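# Munex folding station: notes after a season at our laundry

I run the finishing room at a small commercial laundry in Flostville, and in November we took delivery of a Munex folding station. I have now lived with it long enough to have opinions, and most of them are happy ones, so settle in.

The Munex is a single arm on a bench with a wrist camera and a two-finger gripper. You put cloths down in front of it, it works out where the corners are, and it folds and stacks. We bought it for the small stuff: napkins, salon towels, polishing cloths, the restaurant side towels that come in by the cartload. Our big flatwork still goes through the ironer with two people feeding it, and I don't see that changing.

Setup took a morning. The installer from Ionescu (our dealer) bolted the arm down, ran the calibration and had it folding white napkins before lunch. White napkins are the easy case and it is lovely at them! The pace is steady, the edges line up, and the stack comes out square enough to band without fussing. On our best day so far it did 3272 pieces.

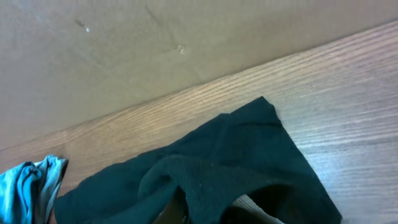
Mixed color work is where I expected to be disappointed, and it's where I've become a real fan. The early software wanted one cloth at a time, spread nearly flat, and that meant somebody standing there spreading cloths for a robot (you can imagine how that went over). Since the update it will go into a jumble. A dark green cloth bunched up on itself with a light blue one crumpled at its corner is now a perfectly normal job to leave for it, even on a wood-grain top with glare across one side. It can take a few tries to find an edge on very dark fabric, where the creases go almost black, and I'd love to see that get quicker. Thin knits are slower than woven cotton too. Still, it gets on with things and doesn't need coaxing.

Now for the people, which is the part other managers ask me about. There are 4 of us in finishing, same as before. Monique Picard used to fold small items for most of her shift, and her wrists were bad by the afternoon. She now runs the Munex and does inspection, so she's the one catching stains and torn hems that used to go straight back out to customers. She likes it. She also pointed out, fairly, that inspection is harder on the eyes and that she missed the talking, since folding was always when the talking happened. We moved the inspection table next to the ironer and that helped a lot.

Biljana Mladenović was the skeptic. She is the fastest folder I've ever worked with and she did not enjoy being timed against a machine, so we stopped doing that after the first week (my mistake, I was excited). These days she decides what goes to the arm and what stays with hands, and her sorting rules are better than the ones in the manual. Fitted items, anything with ties, anything heavily starched: hands.

A few gripes. The touchscreen is sluggish and hates damp fingers, a strange choice for a laundry. The replacement finger pads cost $115 a set and we're already on our second. Lint builds up on the camera window, so wipe it at every break. The stop button is big and easy to reach, which I was glad of while everyone was getting used to having the arm moving beside them.

If you do a lot of small flat pieces and your folders' hands are hurting, I'd go and see one running. Ours is leased at $452 a month with service included, and the Rarkberg plant across the county has just signed for a second. Take a bag of your own worst towels to the demo and insist they use those.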